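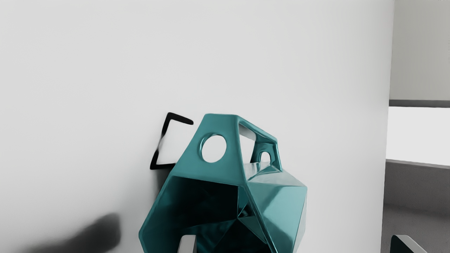 A teal container with flat, angled sides against a pale wall. Computer rendering.

Zollstead wheel maker recalls centre caps, leaves wheels alone

February 7, 2020

Pruvaveo, the Zollstead firm that sells alloy wheels to people who already have four perfectly good ones, is asking customers to send back their centre caps. The wheels are fine. The tyres were never its business. The caps, however, have been leaving cars at moderate speed and without notice.

The recall covers 1,045 sets of the Ruchti, a ten-spoke design launched in December and offered in silver, dark silver and a shade the price list calls "late silver". Owners began writing in soon after Christmas. Most had lost one cap. A driver on the Zollstead ring road lost all four between two roundabouts and went back on foot for them, recovering three and a hubcap from something French.

The fault lies in a spring clip behind the cap, which was made slightly too soft. It holds well in a showroom. It holds reasonably well on a smooth road. Zollstead has one of those, and it leads to the council offices.

"The cap is decorative and does not hold the wheel on," said Grigoris Liapis, head of aftersales at Pruvaveo. "We would like to be very clear about that, as several people have rung us from lay-bys."

Mr Liapis said the company had so far received 364 sets of caps through the post, a few of them wrapped in strongly worded letters. One parcel held the caps from a rival's wheels. These have been returned with a brochure.

Replacement caps use a stiffer clip and will be sent free of charge. Customers who would sooner not wait can have them fitted at the Zollstead workshop, where the job takes less time than finding somewhere to park. Anyone who has already lost a cap will get a new one on production of the receipt, and Pruvaveo will not be asking where the old one went.

The company had first suggested a dab of glue. That advice was taken off its website after two days, by which time almost 40 owners had followed it. They now need a garage to get at the bearing cover underneath, and Pruvaveo has agreed to pay for that too.

Sales do not seem to have suffered. The Ruchti costs £700 a set before tyres, and orders went up in the week the first complaints appeared in the local paper, which printed a large and rather flattering photograph of the wheel without its cap. Some buyers have since asked whether it can be had that way. It can, at the same price.

A second design, the Braltinura, is due in the spring. It is meant for vans and small pickups, comes in black only, and has five thick spokes that the company says were inspired by a bridge. Mr Liapis did not know which bridge. The cap will be held on with a bolt.

Owners of the Ruchti can check whether their set is affected by looking for a letter R stamped on the inside of the cap. Those unable to find the letter should look again in good light. Those unable to find the cap should telephone the workshop, which is open until five and shuts for lunch.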